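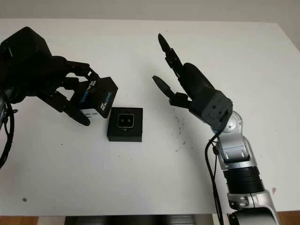
招人:小件整理与装盒,兼职两名(Pastunbridge,到岗上班)

发布日期:2022年5月22日

大家好,我是Eneo仓储这边管小件的,平时干的活就是把各种电子配件从大箱子里拿出来,核对,擦干净,装回盒子,贴标,再放上架。听着简单,做起来也确实不难,可是一个人从早做到晚,做到后来看见纸盒就想叹气。所以老板终于点头了,让我再找两个人!

先说说我们是谁。Eneo是一家小公司,在Pastunbridge老邮局后面那条街上,一楼收货,二楼整理。客户主要是卖电子小配件的店,还有一些做展会租赁的。他们把退回来的、借出去又还回来的、包装压坏了的东西一箱一箱寄给我们,我们负责把它们弄回能再出门的样子。摄像头、转接头、小音箱、遥控器、各种说不上名字的黑色小方块,都有。Worwood那边的仓库要合并过来,九月之前有约3,000件小件要过一遍,光靠我和Barry Holroyd是做不完的,我俩已经试过了。

具体做什么呢,我按一天的顺序讲吧。

早上到了先看当天的单子。单子是纸的,夹在楼梯口的板子上,自己拿一张就行(别拿两张,拿两张Barry会以为你要加班,很感动,然后真的给你排两张的量)。按单子去货架上取周转筐,一次只取一筐,搬到自己的桌上。

然后开始拆。盒子从封口那一边开,能用手揭的胶带就用手揭,揭不动再用小刀,刀片推出来一点点就够了。里面的东西拿出来放在桌上,说明书、线、垫片各放各的,数一遍,和单子对上。对不上的不要猜,也不要从别的盒子里凑,写一张黄条子放进筐里,下午我统一去问客户。这一条我说得重一点:凑出来的“完整”我们吃过亏,客户拆开一看编号不一样,整批退回来,我和Barry重新做了一个周末。

接着是擦。干布先擦一遍,边角有胶印的用棉签蘸一点点清洁液,亮面的地方只用绒布。亮面最烦人,刚擦完手指一碰又是一个印子,你会慢慢练出一种捏着侧边拿东西的手法,回家拿手机都是那个姿势,我妈问过我是不是手疼。

最后装回去。原盒还好的用原盒,压瘪的换新盒。装的时候先放垫片,再放主体,线绕成两圈压在下面,说明书盖在最上面。盒盖合上之后轻轻晃一下,里面有响动就打开重装。贴标贴在短边,字朝外,上架的时候才看得见。 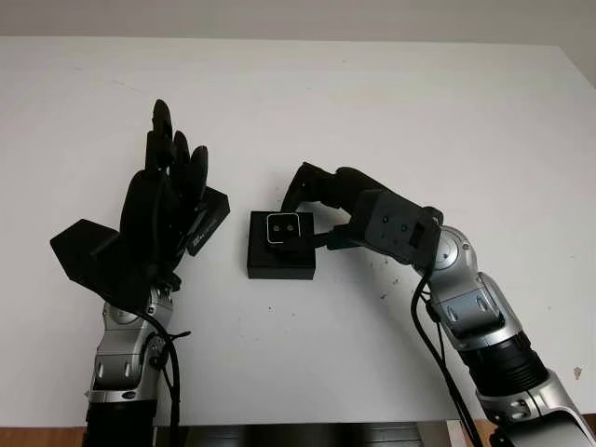 工位的事,来面试的人几乎每个都会问,我就一次讲清楚。每人一张桌子,固定的,不用抢。我们这里的习惯是一次只摊开一件,手上这件没收好就不碰下一件,桌面上别堆东西。深色的小件放在白桌面上特别好认,像那只方方正正的黑色小盒,搁在桌子中间附近,扫一眼就知道它在哪儿。要是十件同时摊着,再加上一堆线和垫片,神仙也分不清谁是谁的。水杯放旁边的小架子,吃的请拿去休息间,我自己也遵守(大部分时候)。桌子下班前擦一遍,用喷壶和灰色那块布,两分钟的事。

椅子可以调高低,想站着做也没问题。整理间能放音乐,谁先到谁选,声音以能听见别人叫你名字为准。

我想找什么样的人呢?经验真的不要求,之前最好的一位同事来之前是在花店包花的,装盒又快又整齐,胶带贴得比我直得多。我更在意下面这些:

手稳,有耐心,愿意把同一件事做第四十遍的时候还看一眼编号。
看得懂简单的英文标签。不用会说,能认出型号,知道哪个是字母O哪个是数字0就行。认不准的时候肯问一句,我会很高兴。
能搬得动一筐小件,筐不大,但是一天要来回几趟。太重的我们有推车,请用推车,别逞强。
每周能来3天。哪三天可以商量,定下来之后尽量别变,排班表是Barry手写的,改起来他会很难过。
说话直接一点没关系。单子写错了、筐拿错了、东西掉地上了,当场讲,谁都掉过。

学生可以来,带孩子的可以来,退休了想找点事做的也很欢迎。戴老花镜完全不影响,我们桌上本来就配了放大镜,我自己天天用。左撇子也没问题,胶带座可以换边放。

待遇方面:按小时算,比本地的最低标准高一档,具体数字面谈的时候告诉你,两周结一次。试用期也照全额给,不打折。午饭自己带或者去街角的Morikawa买,他们家饭团中午过后常常卖光,建议早点去。休息间有微波炉、热水壶和一个脾气不太好的烤面包机。交通费补一半,留好票就行。

工作时间大致是上午九点半到下午四点,中间有午休,不用打卡,在本子上自己写到和走的时间。晚班没有,周末一般也没有,合并仓库那阵子可能会问大家愿不愿意多来半天,不愿意就说不愿意,不会有人给脸色看。

合同先签到九月底,之后看货量。我不想画大饼,能不能续我现在说不准,但上一批来帮忙的人里有一位后来转去做收货了,现在一楼就归她管,我去拿筐都得先打招呼。

再讲一下哪些事不归你做,省得大家来了才发现和想的不一样。不用修东西,坏的放进红色筐,由客户自己处理。不用接客户电话。不用拍产品照片。不用写报告,黄条子上写清楚“缺什么、哪个编号、几点发现的”就算完成任务。也没有业绩排名,每天的单子量是按一个正常人能舒服做完来定的,刚开始做不完很平常,第一周我会坐在旁边陪着一起装。

想来的话,请这样报名:

写封邮件或者直接来一楼前台留张纸条都可以,写上名字、联系方式、每周哪几天方便、最早什么时候能开始。简历有就附上,没有就用几句话讲讲你自己,做过什么要动手的事都可以写,拼模型、做手工、给亲戚家搬家打包,我都爱看。邮件标题请写“小件整理”,不然会被分到收货那边去,他们回信很慢。

收到之后我会约你来试做一小时,这一小时也给钱。试做的内容就是拆一盒、核对、擦、装回去,再换一种盒子来一遍。速度我不看,我会看你有没有对单子,还有盒盖合上之后晃没晃那一下。穿舒服的衣服,袖子别太宽,戒指和手链最好先收起来,会刮到亮面。

地址不太好找,从老邮局右边的巷子进来,看到绿色的卷帘门就到了,门铃按一下,等久一点再按第二下,楼上听得见,只是下楼要点时间。自行车可以停在院子里,开车来的请停到街对面,院子要留给送货的车。

有问题尽管写信问我,问得再细也没关系。Barry也可以答,不过关于排班的他会答得特别长。两个名额,招满了我会把门口的告示撕掉,告示还在就说明还有位置,欢迎来按门铃!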